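Sorting the small stuff: four bins, one tray and a sheet of paper

I pull things apart for parts. Old toys, dead fans, the odd talking greeting card, whatever my neighbour Obed leaves on the step. For years all of it went into one ice cream tub, and every time I wanted a little motor I'd tip the whole tub out and spend half the arvo picking through it. You can guess how many bits went under the fridge (I still find the odd screw when I sweep).

So now I sort as I go, and the setup cost next to nothing. You want some open plastic bins, a metal tray with a lip and a few sheets of plain white paper. Put two bins on the left, two on the right and the tray in the middle, where both hands can get at it.
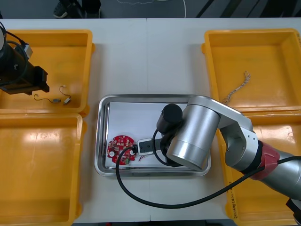

The paper is the bit I'd fight for. Shiny metal throws glare straight back at you, and a fine dark wire on bare steel is a nightmare to spot at my age. Cut the sheet so it sits flat inside the rim. Mine are cut a whisker small, which leaves a thin strip of metal showing, and that's fine. Change the sheet when it gets grubby, or keep it and pencil notes on it: what came out of what, which way round the plug went, and so on.

Bin colour matters more than I expected too! I had a set of black ones from Brarngate first and gave them to my niece for her hair ties. Yellow is much kinder. Thin copper-coloured leads show up on it, and so does anything silver.
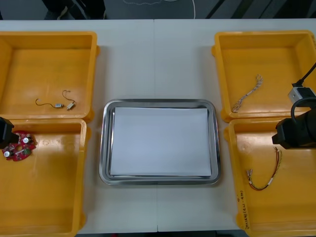
Household Hints, no. 24, page 7

Wires are the real pests. Leave them to their own devices and they'll knit themselves into a jumper overnight. Anything with long leads gets a bin to itself in my system, even if it's just one tiny motor looking lonely in there. Boards go in a different bin, flat, one layer deep, and I pick them up by the edges. Please don't stack them. Elikem Kpodo stacked his and snapped a capacitor clean off the one board he needed.

Before anything gets sorted I like to have the lot out on the paper at once, with a bit of room between the pieces. Bundles of coloured wire get a gentle shake and then get laid out in a loose curve. Never yank a knot, mate. Find the connector end and work back from there.

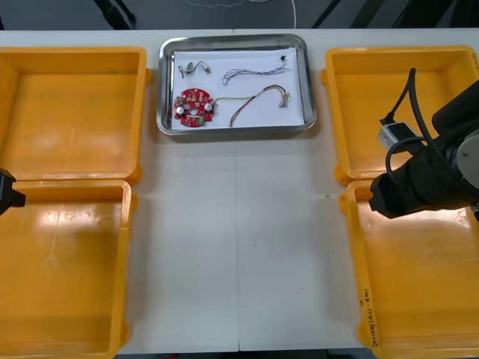
Board, harness and odd cables laid out on the paper, bins ready on the left.

If you're short on bench space, a white tabletop is a treat for this sort of job, and a wipe with a barely damp cloth is all mine ever gets. Do watch any join in the top, though. Tiny screws love a seam. I ran masking tape down mine and haven't lost one there since November.

Mariama Acheampong wrote in to ask what I do about labels. Bit of masking tape on the outside, pencil, done. She uses muffin tins for the really weeny stuff and reckons a 24-hole one is perfect, so I've pinched that idea for washers. 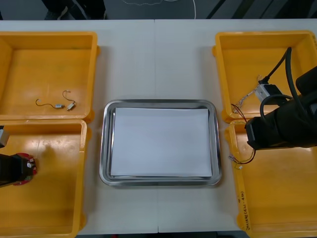 Packing up takes me some 10 minutes. Motors go into little zip bags with their leads coiled loosely round two fingers, and boards get wrapped in the proper antistatic bags if I want them to work again. The scuffs on the bins don't bother me, but I do give the insides a rinse now and then, and they get a full dry on the rack before any electrical bits go back in. Fresh paper in the tray last thing at night, ready for whatever Obed drops off next.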